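About Lilline

Lilline runs parenting courses and one-to-one support for families with children aged two to eleven. We started with a single evening group in a borrowed library room and now work from our own rooms in Derovia, with online groups for parents who live further away.

Most people come to us about sleep, mealtimes, sibling fights or trouble getting out of the door for school. Some have been referred by a health visitor, but you don't need a referral and there is no waiting list for the evening groups.
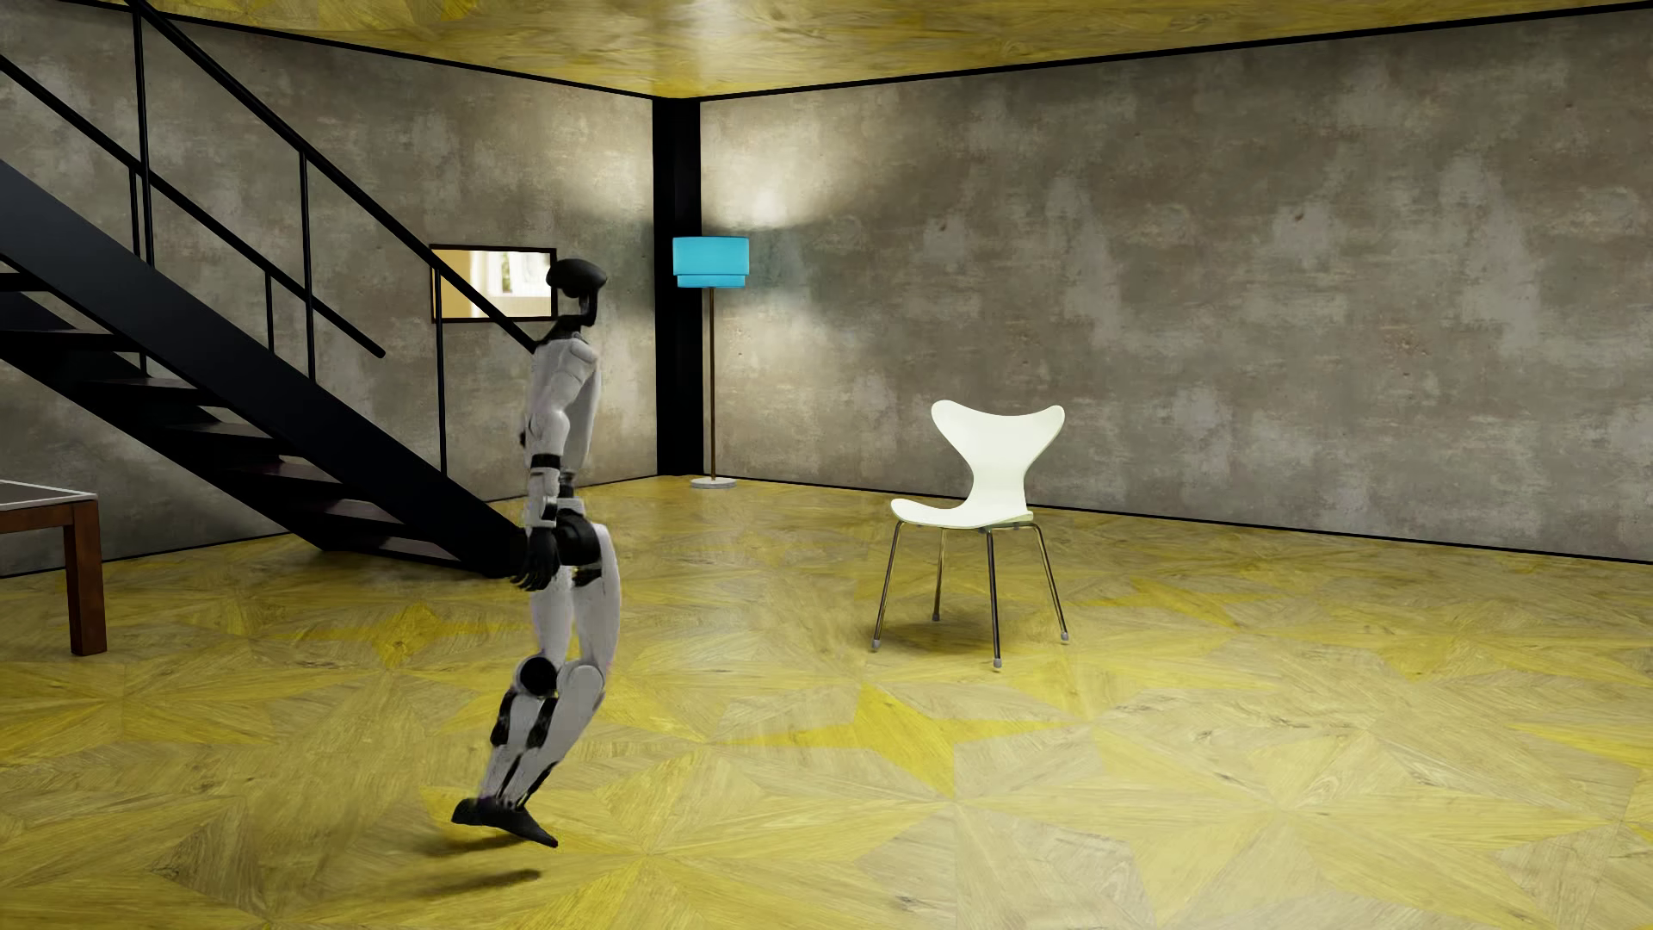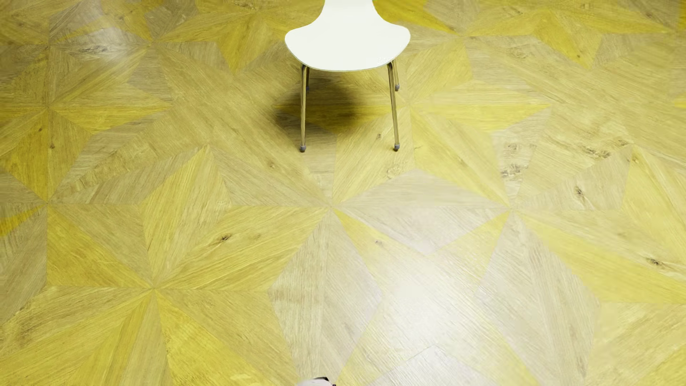
Page last changed: April, 10.40 am

Our courses

Sirko is our main course. It runs for eight weeks and covers routines, praise, setting limits and what to do when you and your partner disagree. Last year 1,126 parents finished it. Jinness is shorter and is meant for parents of children starting school.

Groups are kept small. Each session lasts 80 minutes – long enough to talk properly, short enough to be home for bedtime if you come to the early one.

Who we are

Zakhar Hordiienko founded Lilline after working as a family support worker and still leads the Sirko course. All our group leaders are parents or foster carers themselves and have regular supervision.

We do not diagnose children or write reports for court. If we think your child needs an assessment, we will tell you and help you write to your GP or school.

Fees are on the bookings page. Grandparents who look after children during the week pay the reduced rate.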